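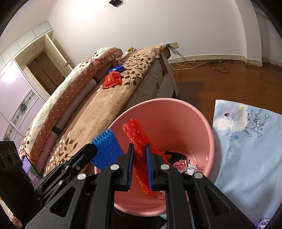 Pad wear is still what eats most of my bench time on the two hand grippers, so I'll start there. We swapped every finger pad at the start of this period, and the new ribbed blue ones are holding up a lot better than the smooth set we had before. I check them on soft stuff first, usually the foam mesh sleeves over the pink bucket, because netting that squashes flat between the jaws tells you fast if one pad sits higher than its partner. If the sleeve twists as you close, the pads aren't parallel and the whole thing goes back on the bench!

Simone Nogueira asked me to spell out what the Galus money has paid for so far, so - pads, pivot pins, and a proper torque driver (finally). The upkeep routine is now 1000 open-and-close cycles, then a wipe, a look at each pin and a fresh zero on the jaw gap. One pair of grippers has been through that nine times now. We found two loose pins along the way, both on the outer linkage joints, and I've moved those joints to the top of the checklist.

The sensor module was the other headache. Its mount kept working loose on the handle, and Jailson Falcão spent a good chunk of the period trying different screws before he went back to the original ones with a thin washer under each. I'm happy with that fix and would like to leave it alone for a while. The module also gets its lenses cleaned before every session now, and I wait for the green light before anyone picks the thing up.

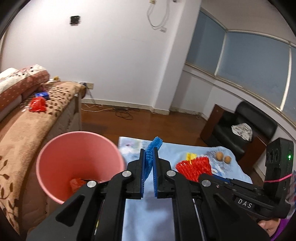 *Blue mesh scrubber between the pads, green light on at the module.*

Still to do before July: the second set of spare pads (24 ordered from Matlala, none delivered yet) and a written version of the zeroing steps, which right now live in my head and on one sticky note. I'd also like to move $54 from the cable line to cover extra washers and pins - Simone, is an email from you enough for that, or do you need the form again?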